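2024-10-20

# Trustine opens orders for its Birkett cutting boards

Trustine, a maker of wooden kitchen goods, is now taking orders for the Birkett line of cutting boards. The line comes out of a small batch sold in September to customers on the company's mailing list. That batch was 100 boards, and the first run for general sale will be 1,000.

The Birkett is a rectangular board meant to stay out on the counter between meals. It comes in three sizes, all with the same rounded corners and the same raised rim. The rim keeps crumbs and tomato juice on the board and off the counter, and it was the feature that September buyers wrote in about most often.

"People told us they were tired of getting a board out and putting it away four times a day," said Wayne Furnival, who runs the Trustine workshop. "So we made one they could leave where it was. It had to be heavy enough to stay put and plain enough to sit next to the coffee and the cereal."

## Changes since the September batch

Trustine made a few changes after hearing from the first buyers:

- The corners have a wider curve. Several people said the old ones caught on dish towels.
- The underside is now sanded to the same finish as the top, so the board can be flipped for bread.
- The smallest size is slightly deeper from front to back. The width has not changed.
- A care card is packed with every board. The September boards went out without one, and Trustine will mail a card to any of those customers who ask.

The boards are finished with Harkar board oil, which Trustine also sells by the bottle. A new board should be oiled once a week for the first month and then whenever the wood starts to look dull. Boards should be washed by hand, dried with a towel and stood on edge overnight. They should not go in the dishwasher or be left in a sink of water.

## Fitting a board into a working kitchen

Most counters are already full. Trustine suggests moving jars, canisters and the utensil holder back against the wall in a single row and keeping the front of the counter for the board. Small things that pile up, such as clips, tea bags and rubber bands, can go in a low set of drawers at one end. Pots in daily use can stay in the row – there is no need to clear everything away.

A board can also be set at a slight angle to the counter edge if that suits the cook's arm better. Furnival works this way himself and says it is a matter of habit.
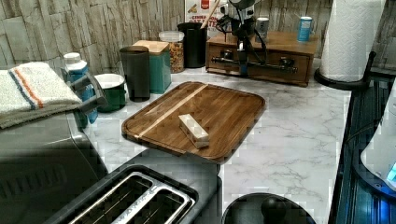

## Ordering and delivery

Orders can be placed through the Trustine website or at Zimach kitchen stores, which will carry the medium and large sizes. The small size is sold only through the website for now. Boards ship in the order they are paid for, and customers will get an email when theirs leaves the workshop.

Boards may be returned within 100 days if they have not been cut on. A board that splits or warps in normal use will be repaired or replaced, and Trustine pays the shipping both ways.

Customers who bought from the September batch can send their board back for resanding and a fresh coat of oil at no charge. They should write to the workshop first – space on the bench is limited and work is booked by the week.

## About Trustine

Trustine makes cutting boards, trays and spoons for home kitchens. The workshop also repairs boards by other makers when the wood is sound enough to work on.

Press contact: Wayne Furnival, Trustine workshop. Sample boards are available on loan for review.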